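**Cesura to drop overnight repeats, move newsroom archive to Plasgate**

6 March 2018

Cesura, the regional news channel owned by Heiskanen, will stop repeating its evening talk program overnight and replace it with a rolling bulletin. The change takes effect at the end of the month.

The bulletin will be assembled from segments already aired that day, with new voice links recorded before the late shift ends. Presenter Kevser Baysal stays with the evening program and will record the links for the first four weeks. A permanent overnight voice has not been named.

"The repeat drew 2986 viewers on an average night in January," said Roald Haugen, head of scheduling. "The bulletin costs us two extra staff hours a night. We can carry that."
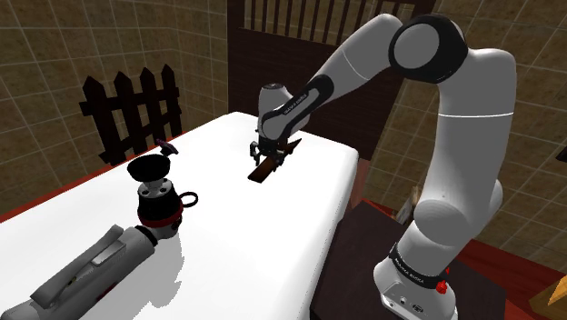 Will the evening talk program be shortened?

The program keeps its present length and start time. Only the overnight repeat is affected, and full episodes will still be posted to the channel's website the next morning.

Cesura is also moving its clip archive from Zivex to Plasgate, a storage and search system already used by Heiskanen's radio stations. Producers will be able to pull segments by guest, topic or air date – the current setup searches by air date only. Older tapes that have not been digitized are outside the scope of the move.

The Zivex contract runs for another four months, and both systems will stay online during that period. Clips requested by outside broadcasters will be supplied from Zivex until the contract ends, then from Plasgate. Rates for outside use are under review – Haugen said a new rate card would go to existing clients before the switch.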